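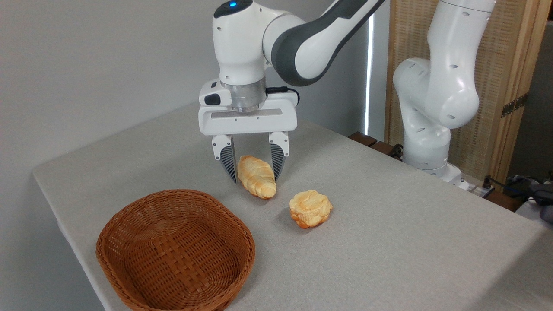 Why does the obituary on the website still list my uncle as a survivor when he died before my grandmother?
The line was carried over from the family's first draft, and the corrected draft was never published. The ticket stays open until the public page reads properly.

Ticket 303
Opened by: Ruba Farah (granddaughter)
Handled by: Ghassan Kanaan, Urnden web notices
Status: Open, waiting on family confirmation

Ruba Farah, June 5, 2020
I sent the correction through the form and got a message saying it was "applied." It was not applied. I have looked on my phone, on my laptop and on my cousin's tablet. Uncle Stendano is still under survivors. He should be under "preceded in death by," with his sister. The town of birth is also spelled wrong.

Ghassan Kanaan
Thanks, Ruba. Please clear your browser cache and reload the page. The editor on our side shows the new text.

Ruba Farah
Three devices, and one of them had never opened your site before. I don't see how that can be a cache. Cleared it anyway. Same page.

Ghassan Kanaan
Fair point. I opened the notice while logged out and I see the old text too. The editor has the right version saved but the public page is not picking it up. Passing to Delia.

Delia Bogdan
There are two copies of this notice. One was made by the funeral home, Drevo, and one by us when the form came in. The correction went to ours. The public link points to theirs.

I tried merging them. The merge finished with no error, and I would not trust that message, as it said the same thing last August on a notice where half the guest book went missing. Checked by hand: the survivors line is now correct, the birth town is still wrong, and 11 guest book entries are there, same as before the merge.

Ruba Farah
Better. But now the grandchildren are listed twice, once with spouses and once without. Did anybody read it through after merging?

Delia Bogdan
I read the survivors line and the guest book, and did not read the rest. My mistake. Second list removed. Birth town changed by hand in both copies.

Ghassan Kanaan
Can we close this?

Delia Bogdan
I'd leave it. The nightly sync from Drevo runs at 6 and could put the old text straight back. I've asked Anneliese Engelhardt at Drevo to fix their copy at the source. She says it is done. I'll believe it when I see the page tomorrow.

Ruba Farah
Please don't mark it solved before then. The printed programs are being made from that page.

Delia Bogdan
Left open. Ruba, please have the printer use the text I emailed you and leave the page out of it for now.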